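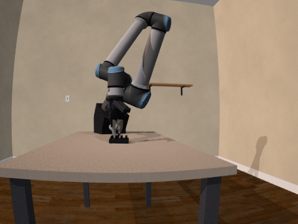 Light and shade in a plain room with a long table. Illustration: Widmer

Clolau begins second phase of lighting replacement in public buildings

27 Feb 2025

Work on the second phase of the Clolau lighting programme will start in April, following sign-off of the first phase by the town's property department. The second phase covers 377 ceiling fittings in the library, the adult education centre and the upper floor of the old customs building. All of them are fluorescent and will be replaced with LED units.

The first phase dealt with 715 fittings in the town offices and the two secondary school annexes. It was carried out by Widmer, the electrical contractor, which also holds the contract for the second phase. A handover report published by the department this week records that 1,850 fluorescent tubes were removed and sent for mercury recovery. The total includes spare tubes held in store at the annexes.

Most of the old fittings were recessed units of four short tubes or surface-mounted battens of one or two long ones. Where the ceiling grid allowed, the recessed units were swapped for flat panels of the same size. The battens were replaced with enclosed linear fittings fixed to the existing points, and the supply cable was kept if it passed an insulation test. Cable that failed was replaced back to the nearest junction box. The report puts this at roughly one run in eight, most of them in the older annex, where the rubber-sheathed cable had hardened at the terminations.

The new fittings are supplied by Susico and have a colour temperature of 4,000 kelvin throughout. Earlier trials in the town offices had used a cooler white, and staff in the planning section complained that it made coloured drawings hard to compare with printed keys. The department has since specified a minimum colour rendering index of 90 for rooms where drawings, textiles or printed colour are handled, and 80 elsewhere.

Light levels were measured on the working surface after each room was finished, with the blinds down and after dark. General office areas were set to 500 lux at desk height, corridors to 100 lux at floor level and stairs to 150 lux. In teaching rooms the target was 300 lux, with a higher setting available for evening classes. Readings were taken on a grid and the lowest value compared with the average. Four rooms did not meet the uniformity figure at the first attempt. In three of them the fault was put right by moving a row of fittings closer to the wall. The fourth, a narrow archive reading room, needed an additional fitting.

Glare was the subject of most of the comments received during the first phase. The report attributes this mainly to rooms with long tables, where people sit on both sides and one side always faces along the length of the fittings. Opal diffusers were used at first, then changed to a microprismatic cover in the rooms affected. The microprismatic cover gives less light at shallow angles and slightly more directly below, so the spacing of the fittings had to be checked again. The department will specify it from the start for meeting and study rooms in the second phase.

Shadow on work surfaces was also measured. In rooms with a single central row, a person leaning over a bench or table against the wall blocks much of the light. Two rows are now the standard layout for any room wider than four metres in which close work is done. The adult education centre has three such rooms with one row each, and extra ceiling points will be installed there before the fittings go in.

Control is by the Wunero system, which was tested in one corridor of the town offices before being adopted for the programme. Each group of fittings has a presence detector and, within five metres of a window, a daylight sensor. The output is lowered gradually when daylight is sufficient, and the fittings switch off after a delay when no movement is detected. The delay was originally ten minutes. It has been raised to twenty in reading and examination rooms, where people sitting still were left in the dark. Wall switches remain in every room and override the detectors in both directions.

Several faults were logged in the first winter of use. The most common was a daylight sensor placed where it received light reflected from a pale floor or desktop, which caused the fittings nearest the window to dim too far. Sensors have been moved or fitted with a small shroud. There were also reports of a faint hum at low output from one batch of drivers. Susico replaced the drivers under warranty, and the department says no further reports have been received from the rooms concerned.

Emergency lighting is being dealt with separately. In the first phase some of the old fluorescent units contained their own batteries and served as escape lighting, and these could not be removed until a replacement was in place. Self-contained LED emergency fittings were installed and tested first, with a full three-hour discharge test, and the main fittings were changed afterwards. The same order will be followed in the library. The upper floor of the customs building has a central battery system dating from an earlier refurbishment, and a survey of its condition is due before work starts there.

Electricity use in the town offices is being logged by a meter on the lighting circuits only. The department has not yet published figures. It says a full year of readings is needed, as the share of the reduction that comes from the daylight sensors varies with the season and cannot be separated from the rest over a shorter period.

The library will stay open during the work. Reading areas will be closed one bay at a time, and the study rooms on the ground floor will be done in the evenings. At the adult education centre, work will be limited to days without classes. Users of the upper floor of the customs building will be given notice of closures once the battery survey is complete.

The handover report, with the light level readings for each room, can be consulted at the property department's front desk during office hours. Comments on the proposed layouts for the second phase should reach the department in writing before work begins.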